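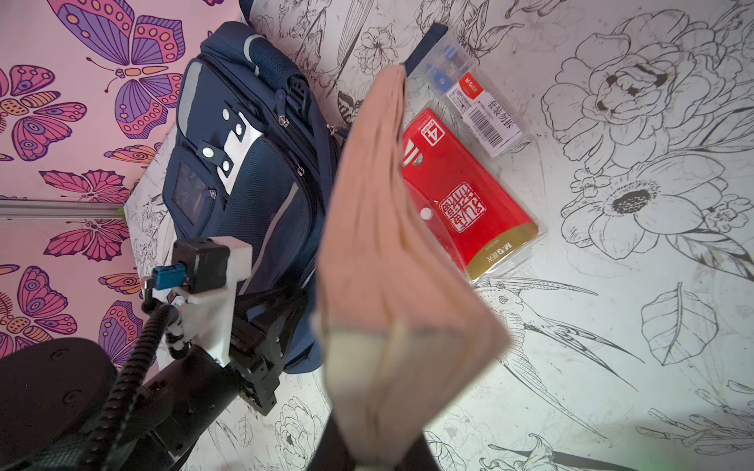 Tostelcombe, 4th May

Can a machine pack a school bag yet?

Project report, second-year robotics option

When we had to pick a household chore for our project, most groups went for folding or wiping. We chose packing a school bag, because all of us had done it half asleep and it never felt like work. After a term of reading and watching and arguing, I think it is one of the best tests of a home robot you could ask for!

The question we set ourselves was a plain one. Could a pair of robot arms be left to get a child's bag ready in the evening, with no adult standing by? We split the chore into stages: open the bag, hold it open, put the books in, put the small things in, close it. Then we looked at what each stage asks of a machine that has grippers where we have hands.

Opening comes first, and it is harder than it sounds. A backpack has no fixed shape. Lift one edge and the rest slumps, and the zip you were about to pull is now somewhere else. A box on a conveyor stays a box. Cloth has to be looked at again after every touch.
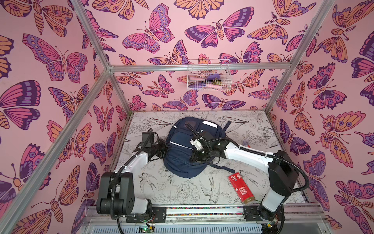 Holding the bag open while loading it is where two arms earn their keep. One has to do the dull job of keeping the fabric still, and that job never really stops, since the pull on the cloth changes as weight goes in. People do this without thinking (some of us use a knee, or our teeth). For a robot it means both arms must share a plan, and if one is late the other is pushing a book against a closed flap.

We wrote our own practice problem for this in software, which we called Sosel. It is a very simple flat model of a bag mouth, two grippers and a book, and it knows nothing about real cloth. We ran it 248 times with the book starting at different angles. In 60 of those runs the book went in cleanly. Most of the others failed at the same point — a corner caught on the rim and the model had no idea what to do next.
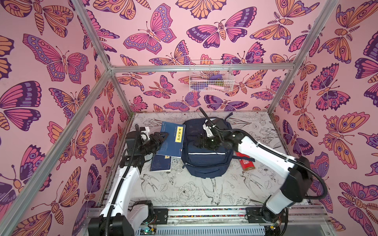

Books look like the easy part. They are stiff, they have straight edges and they don't mind being squeezed. The trouble is that a book lying flat gives a gripper very little to hold, so it has to be tipped up or slid to an edge first. A thin paperback bends as well. Once it is upright there is still the matter of which way round it goes, and whether there is room beside the one before.

Soft things and slim packets brought up different worries. Grip too lightly and they slip, too hard and you crush the pencils. We read the Sveinbjörnsson notes on grip force from our course pack twice over, and they helped a lot, though they deal mainly with hard objects.
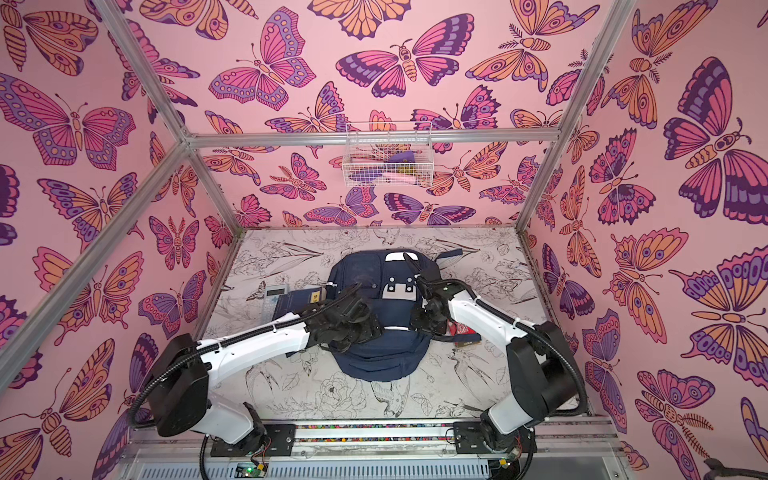 We also talked about mess. A shop floor can be laid out so that every part waits in its place, and our visit to the packing hall at Sakelgate in October showed how far you can get that way. Bedrooms aren't like that. The calculator may be under something, the strap may be lying across the book you want, and nothing is where it was yesterday.

What we concluded

Each stage on its own seems within reach. Doing all of them in a row, on a bag the robot has never met, still looks a good way off to us. We gave every stage a mark out of 7 for how ready we thought it was. Putting in a single book got the highest mark and closing a full bag got a 2, the lowest.

What we would do differently

Start with the zip. We left closing until the end of term and ran out of time to model it at all, so that mark rests on reading and on our own swearing at zips. We would also like to give Sosel a bag mouth that sags. I'm hoping next year's group takes that on, and the code is in the shared folder with comments — mostly useful ones.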